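2020-09-16

Dia comprido. Comecei cedo a gerar episódios no simulador para o Drasham, 224 antes do almoço, depois a fila encravou e tive de relançar tudo. Café a mais. O total vai em 651, mas desses deitei 38 fora, poses repetidas, a semente não mudava entre corridas. Erro meu, já corrigido (acho).

À tarde só exteriores. Relva, lajes de betão, sombras de folhagem por cima. Câmara do punho virada a direito para o chão, garra aberta, nada entre os dedos. 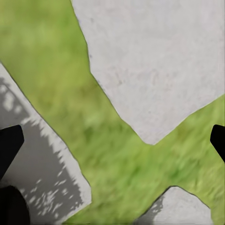 O pessoal da Satetti quer mais variação de luz e eu quero é mais variação de chão. Se o modelo só vir mesas lisas aprende mesas lisas, já nos aconteceu em março com o lote da Montoya e foi uma semana perdida. Amanha insisto nisso.

Ainda não sei se guardo os episódios em que a garra não apanha nada. Inclino-me para guardar, com etiqueta à parte. Perguntar à Clollano como fazem eles.

Faltam 140 para fechar o lote. Deixei a correr durante a noite, com o disco quase cheio, devia ter limpo os logs antes de sair. Não limpei. Jantar: sopa de ontem, em pé, ao balcão.

Ver amanhã: sementes, espaço em disco, responder ao mail das etiqetas.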